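Partager (36) · Commentaires (11)
Publié le 13 juillet 2022 par Wilmer Castaño

Régler son poste à deux bras avant de manipuler du linge : nos bonnes pratiques

On me demande souvent, à l'atelier de Mullville, par où commencer quand on veut faire plier ou ranger du tissu par deux bras montés au-dessus d'une même table. Je réponds toujours la même chose, au risque de radoter : commencez par les règles, le joli mouvement viendra après. Un torchon ne casse pas, c'est vrai, mais il se coince, il tire, il cache ce qu'il y a dessous, et on finit par passer la main là où il ne faudrait pas.

1. Lire ce qui s'applique chez vous

La norme ISO 10218 et la spécification ISO/TS 15066 restent les deux textes à avoir sous le coude dès qu'une personne travaille près d'un bras. Prenez le temps de lire aussi la notice du fabricant, en entier, même les pages ennuyeuses ! Notez ensuite sur une feuille les situations où quelqu'un s'approche de la table : mise en place du tissu, reprise d'un pli raté, nettoyage, changement de doigts de pince. C'est votre analyse de risques qui commence, et elle vaut mieux qu'un modèle recopié.

2. Délimiter les zones

Tracez pour chaque bras la zone qu'il peut atteindre, puis celle que les deux partagent. Dans cette zone commune, un seul bras bouge à la fois tant que le programme n'a pas été validé à vitesse réduite. Chez nous, sur le projet Amaral, nous avons fait 268 essais lents avant d'autoriser les mouvements simultanés – Njoroge Ndung'u trouvait que c'était beaucoup, moi pas assez, et nous en discutons encore.

3. Penser aux câbles

C'est le point que je vérifie en premier le matin. Amenez le bras dans ses positions extrêmes, lentement, et regardez où va la boucle : il faut assez de mou pour le poignet, sans que rien puisse être pincé avec le tissu. Refaites le contrôle après chaque changement d'outil.

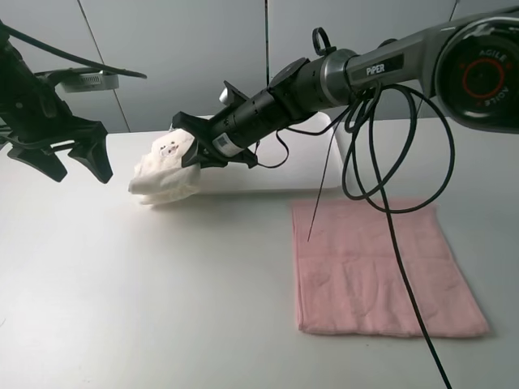
Tissu blanc dans la pince de droite, pince de gauche ouverte ; les boucles du câble noir pendent au-dessus de la serviette rose.

4. Avant d'approcher la main

Arrêtez le cycle, attendez l'immobilité complète des deux bras et gardez l'arrêt d'urgence à portée. Une pince ouverte compte comme une pince en service. Si un tissu est encore tenu, soutenez-le seulement une fois l'arrêt confirmé, puis commandez l'ouverture depuis le pupitre.

Consignez enfin chaque incident, même minuscule, avec la position des bras et le tissu utilisé. Notre cahier se remplit doucement depuis février, et je le relis volontiers avec un café avant de modifier un programme.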